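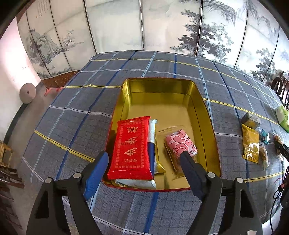
Kinoshita Grocery: Frequently Asked Questions

Ordering

How do I place an order?
Add items to your cart and check out as a guest or with an account. You can also order by phone (extension 3433) from 9 a.m. to 4 p.m. Phone orders are taken by Rocío Escobedo. If you get the voicemail, leave your name, number and a good time to call back.

Is there a minimum order?
No minimum for pickup. For shipping, the minimum is $20 before tax.

Can I change my order after I've placed it?
Yes, until it has been packed. Your order status will say "Received" up to that point. Once it says "Packed" we can't add or swap items, but you can place a second order and ask in the notes box for the two to be combined. We'll refund the second shipping charge if both go out in the same carton.

Something I buy regularly has disappeared from the site. Where did it go?
When an item sells out and we have no delivery scheduled, we hide the page. It comes back when stock does. Use the "Tell me" button on your past orders page to get an email. If we've dropped an item for good, the past orders page will say "Discontinued."

Do you take special requests?
We do, by the case only. Email the name in the original language if you have it, plus a photo of the front and back of the package. Glenys Holroyd handles these and answers within 3 business days. Special orders are prepaid and can't be returned.

Shipping and pickup

Where do you ship?
All lower 48 states. We don't ship to Alaska, Hawaii, Puerto Rico, APO addresses or outside the country.

How long does it take?
Most dry goods leave the warehouse the next business day. February is our slowest month for shipping, and orders placed then can sit for up to a week before they go out. Frozen and refrigerated items leave early in the week only, whatever the season.

Do you ship chocolate in summer?
Only with a cold pack, which is $6 extra. Without one we'll hold the chocolate and send the rest.

Where is pickup?
702 Clundenthorpe Road, side entrance, under the green awning. The front door is for the accounting office and they can't help you. Ring the bell, give your last name, and someone will bring your order out. Parking in the first row is limited to 15 minutes.

Can someone else pick up for me?
Yes. They need your order number. They don't need your ID.

Food questions

What does the date on the package mean?
It depends on the country. Some makers print the production date and give the shelf life separately, for example "12 months." Others print a best-by date. The order of day, month and year also varies. If you can't tell which one you're looking at, send a photo and we'll read it for you.

Do you list ingredients and allergens?
Every product page has the English ingredient list from the importer's label. If you have a serious allergy, go by the label on the package you receive. Recipes change and our pages may be behind. We repack nuts and sesame in the same room as rice and dried beans.

How should I store pastries and rice cakes?
Unopened, keep them in a cupboard away from the stove. Opened, put them in an airtight container and eat them within a few days. Most soft rice cakes turn hard in the refrigerator. Freeze them instead, and let them come back to room temperature in the wrapper.

Which items are vegetarian?
Use the filter on the left side of any category page. Note that some pastry is made with lard, including several kinds with sweet fillings. The filter leaves those out.

Returns and problems

My order arrived damaged. What now?
Email a photo of the item and the outside of the box within 7 days. We'll refund or replace, your choice. You don't have to send anything back. Crumbled cookies and crackers count as damaged if more than half the package is broken.

Can I return something I don't like?
Unopened dry goods can come back within 30 days. You pay the postage. We can't take back anything refrigerated or frozen.

I was charged twice.
Usually one of the two is a pending authorization and drops off by itself. If both have posted, write to Demetrius Kasprzak in billing with the last four digits of the card.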